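Consumer Devices and Their Names
Handout 4: Wearables, leaks and how a product name travels

Welcome back! This is my favorite unit of the course, so bring your curiosity and a charged phone. We'll be looking at how a wrist device gets from a lab nickname to the name printed on the box, and at everything that leaks out on the way.

1. Three kinds of names

Most gadgets carry at least two names before launch, and often a third. The code name is what the engineers say to each other. The model number is what shows up in paperwork and firmware. The retail name is the one your aunt will get slightly wrong at dinner.

Our running case is the Baumgartner wrist line. The first watch was called Ovusside inside the company, carried the model number BW-847, and went on sale as the Motetti. Same hardware, three names, and each one leaked at a different time from a different source (great stuff for anyone who likes detective work).
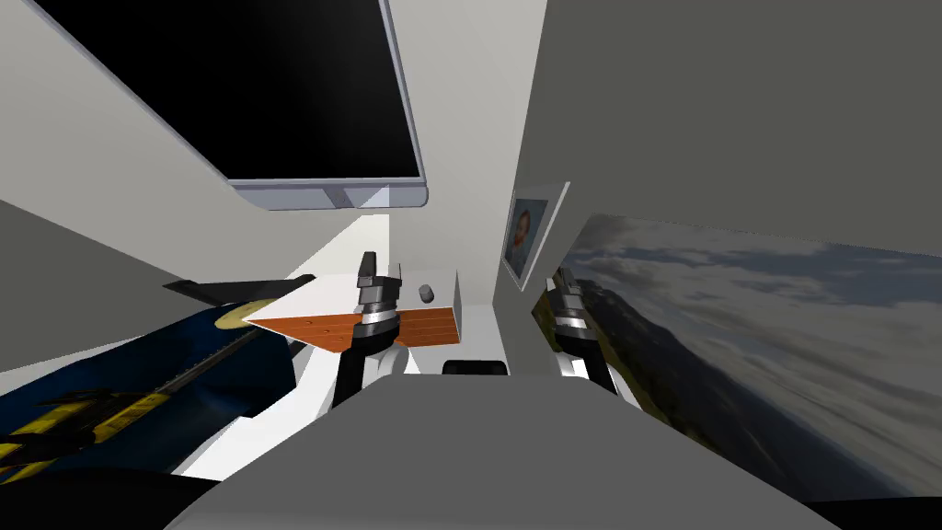 2. Where leaks come from

Firmware strings. Someone unpacks an update for an older watch and finds a name that doesn't belong to anything on sale. In the Motetti case the word "Zullia" turned up 17 times in one companion app update, and forum readers decided it was a new watch. It was a charging dock!

Trademark filings. Slow, public and wonderfully dull to read. A filing tells you a company wants a name. It doesn't tell you what product will get it, or whether any product will.

Retail listings. A store page goes live too early, with a price and a color. Watch for placeholder prices such as 1888, which a clerk may have typed in just to get the form to save.

3. Grading a rumor

Use the sheet from last class. Score each claim on source, detail and independence. Independence is the one people skip, and I really want you to slow down on it. When we traced about 93 posts repeating the Motetti name, nearly all of them led back to a single screenshot of a logo. That's one source wearing a lot of hats.
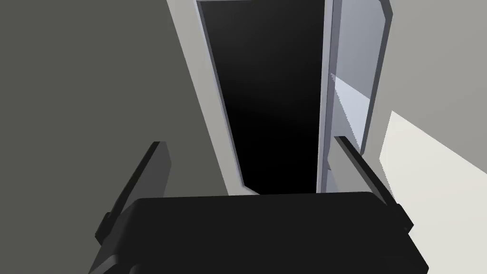

4. Why rename at all?

Sometimes the old family name has gone stale, and sometimes the company wants the watch to sit next to its phones on the shelf. A rename can also cover a change in software that buyers of the earlier model might not welcome. Read the compatibility notes before you read the press release!

For next class

Pick one wearable that changed its name before launch. Find the earliest mention you can and write down where it appeared, word for word. Then find two later posts that repeat it and mark anything they added. One page is plenty, and screenshots go on a separate sheet.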